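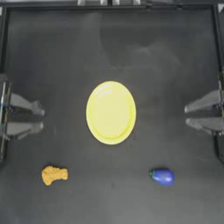

Attachment 1: yellow plate, nugget, black work surface. Smudge is above the plate.

Ticket 579
Product: Hollis play food set, yellow plate
Opened: February 2014
Category: Surface / Cleaning
Status: Reopened (2)

Reported problem

Cloudy patch on the black play surface. Customer has wiped it. Customer has wiped it again. Customer would like it known that he owns more than one cloth.

Log

Kalevi Karppinen (customer): The surface was sold to me as "low maintenance." I have maintained it every evening since I bought it. There is a hazy spot near the top that comes back, and the children's plate slides whenever anyone sets a nugget on it with any enthusiasm. See attachment. The plate is fine. The nugget is fine. I have no quarrel with the nugget.

Ovbridge Support: Thanks for the photo. Could be dust, could be residue, could be glare off the material. Easy test: look at it from the other side of the table. If the patch moves when you do, it's light and you can stop scrubbing. What are you cleaning it with?

Kalevi Karppinen: It does not move. I do. Cleaning with Zedley furniture polish, the lemon one.

Ovbridge Support: That would do it. Polish leaves a film on a matte finish, and a film is also a pretty good explanation for a sliding plate. Please stop using it. Instead:

Take everything off the surface.
Put 2 drops of dish soap in a bowl of warm water.
Wipe in straight lines with a damp cloth. Circles just move the polish to a new address.
Wipe again with plain water, then dry with a clean towel.
Leave it alone for 9 hours. Overnight is fine.

Don't let water sit along the inside of the raised edge. Dry that part with a corner of the towel.

Status changed to: Waiting on customer

Kalevi Karppinen: Done. Patch is smaller. Plate stays put on the bottom half and still skates on the top half, so we are now serving lunch exclusively in the south.

Ovbridge Support: Same steps again, top half only. Five months of polish may need a second round. Wash the bottom of the plate too, since it's been sitting in the stuff.

Status changed to: Solved

Kalevi Karppinen: Reopening. Surface is good, plate stays where it's put. New question. The nugget now smells like lemon and my daughter says it's "the fish one." Can it go in the dishwasher?

Ovbridge Support: No dishwasher for the play food, the heat is hard on the coating. Soapy water by hand, rinse, air dry on a rack. We can't rule on whether it's fish.

Status changed to: Waiting on customer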